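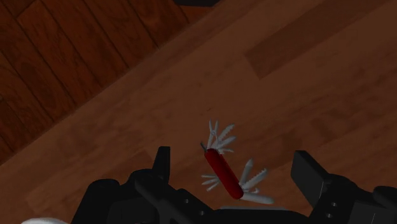
Feb 3, 2026 - teleop notes, penknife pick

Good day on the sim! Amparo had the new wrist view running in Cusi before I'd got my coat off, so we went straight to demos with the hand controller and left the replay tool for later.

Task for the set: come in over the table, close on the red handle, lift, hold, put it back down. The operator gets the wrist view only. I'd argued for giving people the side view as well, but Amparo Cárdenas wanted demos made from what the policy will get, and having tried it I'm with her. You drive differently when you can't peek.

The knife is a lovely nasty object. With so many tools open there is very little plain handle to go for, and it lies on the diagonal, so a straight-down approach with the wrist square to the view puts a finger near the fan of thin pieces on the left or the saw on the right. What I settled on:

- stop high, turn the wrist first, then come down
- line up on the red and ignore the pliers end completely
- watch the right finger, the long blade sticks out further that way than you expect
- close slowly, then wait a beat before lifting

Did 9 demos. Kept 6. Two of the others were me closing on the blades and levering the whole thing round (quite funny to watch back), and the last was a dropped controller link, so no fault of the driver. Have left the bad ones in a separate folder with the Vedix labels on, as Frøydis may want them as failures.

Frøydis Vik had a go after lunch and was better than me inside ten minutes. She makes one long smooth move where I make lots of little corrections - you can see it straight away in the joint plots. Mine look like a hedge. Worth asking whether we smooth my tracks or just let her do the driving!

Collision shape: the first mesh wrapped the open tools in one big lump, so the fingers stopped in mid-air well short of the handle. Amparo split it into separate parts, 3,651 faces in all, and now contact happens where it should. Step time went up a touch but I couldn't feel it in the controller.

To do
- shuffle the knife angle between demos, it has been the same all day
- try a closed knife as the easy version
- grip force is still a guess, ask Frøydis what she used on the September set
- write down the controller dead zone somewhere sensible, I lost it again

Really want to see what a policy makes of the wrist turn. Training run queued on Brandosen overnight.

2 comments | 6 shares

Related entries
Flurkix controller: drift and how to zero it
Replaying demos in Cusi at half speed
Splitting collision meshes by hand

Last updated: same day, evening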